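3. Collecting the Examples

3.1 What the wrist camera is asked to carry

Most published stacking results rest on a set of demonstrations that gets one paragraph of attention. The reader learns how many there were and perhaps who gave them, and the paper moves on to the network. We think this is the wrong way round. The Brellska policy we were asked to evaluate had been reported to stack foam cubes dependably after training on 200 demonstrations, and our first attempt to reproduce that claim failed in ways that had little to do with the network and a great deal to do with the demonstrations.

We therefore collected our own. An operator drove the arm by hand through a teleoperation handle while the recorder, Getgate, stored every camera stream together with the joint positions and the gripper command. The task in each case was to put one cube on top of another of the same color and let go. We gathered 200 demonstrations to match the earlier report, in a single month (April), using 2 operators. No attempt was made to select the good ones. A demonstration in which the cube was dropped and picked up again was kept and marked as such.

The Brellska authors argue that the view from the wrist is enough, and that fixed cameras add cost without adding information. Figure 1 should make a reader cautious about this. The lavender cube between the fingers is only partly in view, and the left finger hides some of what remains. The cubes farther back are mostly in view and easy to make out, but at this stage of the motion they matter less than the one between the fingers.
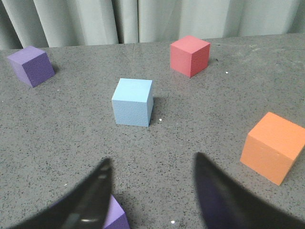
Figure 1. Wrist view with the fingers close to a lavender cube. Other cubes stand farther back on the speckled table.

3.2 What the fixed camera is asked to carry

The usual remedy is to add a fixed camera and assume the difficulty has gone away. We are not persuaded by that either. A fixed camera has its own blind spots, and they have the awkward property of staying put while the cubes are rearranged, so that some starting layouts are recorded well and others badly. If the layouts are chosen by a person in a hurry, the bad ones will be underrepresented, and the held-out test will flatter the policy because the same person tends to choose the test layouts too.

We asked Marleny Urrego, who had no part in the training work, to lay out the cubes from a printed list drawn up in advance. The list called for pairs that overlapped from the fixed view as well as pairs that stood apart. It also called for cubes at the margins of the view. Figure 2 gives a fair idea of the result. The pink cube is partly hidden behind the textured red one, the blue cube overlaps the second red one, and both the green cube at the left and the nearer purple cube at the right are only partly in view. 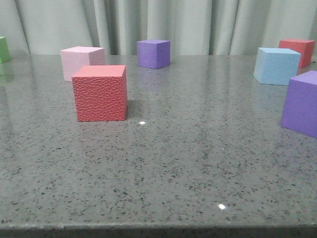
Figure 2. Fixed view with the cubes spread over the counter and no arm in view.

The labeling tool, Prarnoma, proposes a color name and an outline for each cube and lets a person correct them. Its makers describe the correction step as optional. In our hands it was not. Reflections in the polished surface were sometimes outlined as part of the cube standing over them, and partly hidden cubes were sometimes given outlines that ran on into their neighbors. Of the 200 demonstrations, 34 needed at least one outline redrawn before we were willing to train on them. We don't know what the corresponding number was in the earlier work, as it isn't reported, and our letter asking for it has gone unanswered.

There is a further point about surface texture. Some of our cubes have a pebbled or hammered face and others are plain. A policy trained on both kinds ought to ignore the difference, and a reader might assume that it does. We saw no direct evidence for this assumption. The textured faces were turned toward the fixed camera more often than chance would suggest, probably because the people handling them found that side more natural to present. A network is free to use such a regularity, and nothing in the standard test would reveal that it had.

3.3 When is a stack a stack?

Success in the earlier report was scored from the last picture of each trial. The rule was that the upper cube had to rest on the lower one with the gripper withdrawn. We find the rule too generous and the evidence too thin. Figure 3 would pass. The arm is out of view and one light blue cube sits on another. The upper cube is also shifted to the left and back, so that it overhangs the one beneath, and a single picture can't say whether it stayed there.

The same picture illustrates a second worry. The stack hides most of a purple cube behind it. A scorer that checks for disturbed neighbors, as Okoth does by default, has only a narrow strip of that cube to work from. We treated such cases as unscored for disturbance and kept the stacking score separate.

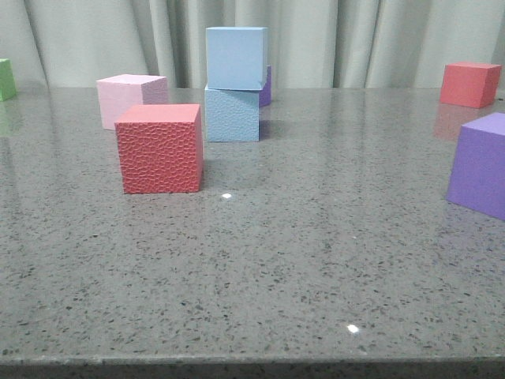 Figure 3. Fixed view with two light blue cubes stacked near the back.

3.4 Consequences for the comparison

We make no claim that our set is better than the one it replaces. It is documented, which the other is not, and its faults can be looked up by anyone who cares to. The comparison in Section 4 uses the same network, the same training schedule and the published settings. Where the two sets give different answers, we report both and leave the larger number out of the abstract.

Related items
Scoring from the last picture: a short critique
Okoth defaults and how to change them
Operator habits in hand-driven demonstrations
Getgate recorder notes, updated 6/14/20
Outline errors on polished surfaces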